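Barlow Food Co-op: summer newsletter

Dry goods, packaging and what you can do with it

Tue 22 July

The dry goods order has changed over the past few months and several members have asked why the shelves look different. This item sets out what we now buy, how it arrives, and what happens to the cardboard and bags once the food is out of them.

Until May we bought nearly all our cereals, oats, rice and pulses through one wholesaler, Schwaiger, who delivered every second Thursday. They have stopped serving our postcode in small quantities. They will still come out for a full pallet, but we have nowhere to put a full pallet, and we would be eating the same lentils until next spring. So the order is now split. Oats, flour and pulses come from Bilau in paper sacks. Boxed cereals, crackers and biscuits come from Fultness, who are dearer on a few lines but will deliver a mixed load with no complaint.

The minimum order with Fultness is £200. We reached it easily in May and only just reached it in June, when a lot of people were away. If you know you will want boxed cereal in August, please put it on the sheet by the door before the end of the month. Orders added by text message tend to get lost, and two people went without muesli last time for that reason.

Prices are on the new list pinned next to the scales. Most things have moved by a few pence. Porridge oats are cheaper than they were. Brown rice is up, and the red lentils are the same. The puffed rice that several families buy has gone up by 37p a box, and if that is too much we can look at the plain version in a bag, which works out better by weight but doesn't keep as well once it is opened. Please say at the till which you would prefer. We will go with whatever most of the people who buy it want.

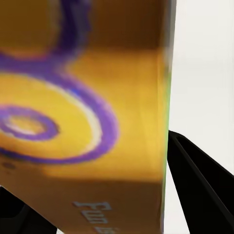

Cardboard is the next matter. The council's collection takes it every fortnight, but only if it is flat, dry and inside the bin with the lid shut. In June the crew left our bin behind because the lid was propped open by cartons that had been pushed in whole. We then had four weeks' worth to deal with, stacked in the passage beside the back door, where it blocked the way to the meter cupboard.

When you empty a carton on a delivery day, slit the tape along the bottom, fold it flat and put it in the bin. There is a knife on a hook by the sink. Tape can stay on. Plastic bags from inside cereal boxes can't go in with the card, and the council doesn't take them at the kerb at all. The supermarket on the ring road has a collection point for soft plastic just inside the main entrance, and if anyone passes that way regularly we would be glad to hear from them.

Members have been finding other uses for the card, and some of them are worth passing on. Prapai Wannasri has covered the whole of her new vegetable bed with it. She laid flattened cartons straight on the grass in May, overlapped the edges by the width of a hand, soaked them with a hose and put compost on top. She planted squash through holes cut with a bread knife. The grass underneath has gone, apart from a strip along the fence where she ran short of card, and the squash are doing well enough that she has asked us to warn people that some may be on their way.

For this you want plain brown card as far as possible. Take off the tape and any labels, and leave out anything with a shiny coating, as it takes a very long time to rot down and you will be picking bits of it out of the soil next year. Thin cereal box card rots quickly and is better torn up and mixed into a compost heap, where it balances out grass cuttings. A heap that smells or has gone slimy can usually be put right with a few torn-up boxes and a turn with the fork.

The paper sacks from Bilau are strong and have two layers. They make good storage for potatoes if you roll the top down and keep them somewhere dark. We have a pile of them under the bench and they are free to take. Shake them outside first, please — the flour ones make a mess of the floor.

A few notes on keeping dry food at home, as there was a question about moths. Pantry moths usually come in with flour, nuts or grain and spread through anything that isn't sealed. A cardboard packet won't stop them, and neither will a folded bag with a peg on it. Jars with a proper rubber seal will. If you have had them before, put new flour in the freezer for a few days when you get it home, then let it come back to room temperature before you open it, otherwise it will go damp. Wipe the shelves down with vinegar and pay attention to the corners and the screw holes. Bay leaves are often recommended and we haven't found that they do anything.

We checked all the co-op's own bins in June and found no sign of moths. The bins are now washed and dried each time they run empty, before the next sack goes in. If you take the last of something, please leave the lid off and turn the card on the front round to the red side so that whoever is on shift knows to wash it.

Jars are also wanted. We have run out of the medium size and would like any with a lid that fits, up to a litre. Wash them and take the labels off if they come off easily. We have more than enough small jam jars and can't take any more until the chutney makers start in September.

Opening hours stay the same through August. The shop will be shut on the bank holiday. Membership is still £60 a year for a household, and renewals can be paid at the till or by bank transfer, with your surname as the reference. If you paid by transfer and haven't had a new card, ask whoever is on shift and they will look it up in the book.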